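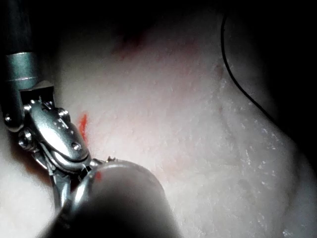
Practice pads, tails, and where to start on a straight cut
Skills Bench > Suturing > Simple interrupted

mared_bellis
Dec 17, 2019

Settle something for me. Straight cut, plain interrupted stitches, practice pad. I was taught to start at one end and march to the other like a sensible person painting a fence. My new supervisor at Ukville says start in the middle, halve what's left, halve it again, and keep going until you run out of cut or patience.

I've been at it her way for a fortnight. The middle looks lovely. Then I get to the ends and there's always a bit too little room for one stitch and far too much for none.

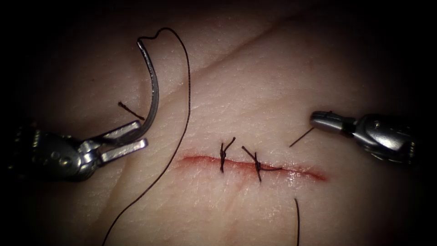

Two in the middle, both ends still to do. One set of tails trimmed neatly, the other less so.

Also open to opinions on the colour of thread. I'm on black because it shows up. It shows up my mistakes too, but I'm told that's the point.

koen.desmet
Middle first. If you start at one end you push a little slack along in front of you with every stitch, and by the last one you've got a pucker you could keep your keys in. Halving spreads it out.

Your two look drawn together well enough. I'd have those tails off at a matching length before going any further, though. Long ones have a way of getting caught up in the next knot.

rok_k
Disagree with Koen, as is traditional.

On a short straight cut it makes no difference worth arguing about, so naturally I will. End to end gives you even spacing because you can see the last stitch you put in and copy it. Halving is for long or curved ones, or where one side is longer than the other and you need to share out the misery. Mared's trouble at the ends is just arithmetic. She's picked a middle, then picked gaps that don't divide into what's left.

Mark your spacing on the pad before you start. Yes, with a pen. No, it isn't cheating.

mared_bellis
It feels like cheating.

rok_k
So does a ruler and I own several.

VelimirV
What pad is it? I've been through three of the Butari ones and the top layer tears if you so much as look at it sternly. You take a nice wide bite, pull up, and the thread comes straight through like cheese wire. Went over to the Atanasov after that. Tougher, and a bit like sewing a gumboot, but it does survive to the following evening.

mared_bellis
No idea, the label had gone by the time the pad reached me. It has a decent bit of give. I've only torn through when I've been hauling on it, and I can't blame the pad for that, much as I'd like to.

koen.desmet
Velimir, if you're tearing three pads in a row, I have some difficult news about the pads.

VelimirV
Noted and ignored.

hrvoje_m
I keep a tally (415 knots since May, I'm great fun at parties) and the biggest improvement came from slowing down on the first throw. Lay it flat, snug it until the edges just touch, and leave it alone. Most of my early ones were strangled. The edges are meant to meet, and if they're bunching up in a ridge you've gone too far.

On tails, I leave mine longer than Koen would like.

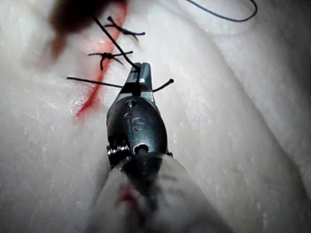 I cut them once the whole row is in, all in one go, because swapping to scissors after every knot breaks my rhythm and I lose track of where my needle's got to. The cost is that you do end up with whiskers everywhere and now and then you tie one into its neighbour. I've done it, I've sworn, I've snipped it out and carried on.

For the ends, put your last stitch in a touch closer to the corner than feels right. If there's a little gap after that, leave it. I used to cram in an extra one and it always looked like an afterthought.

koen.desmet
415 and you still don't cut as you go. I don't know what to say to you.

hrvoje_m
You'll have something by 1000.

rok_k
Hrvoje is right about the first throw and wrong about the scissors. Cut as you go. If you lose your needle in the time it takes to pick up scissors, get a brighter lamp.

Re thread: black is fine. I had a reel of the blue Imham and it was pleasant to look at, but it kept its coil no matter what I did to it. Like tying knots in a phone cord.

VelimirV
Seconding the Imham complaint. Ran it between my fingers, hung it off a door handle overnight, spoke to it kindly. Still a spring.

mared_bellis
Right, update. Marked the spacing with a pen, middle first, cut as I went. Up to 17 on one pad now, spread over several cuts, and the ends on the latest one came out even. My supervisor spotted the pen marks straight away and asked whether I planned to draw on the patients as well.

rok_k
Surgeons do draw on the patients.

mared_bellis
I said that. It went down about as well as you'd think.

koen.desmet
Try the next one without the pen, and post the ends this time. We've all seen your middle.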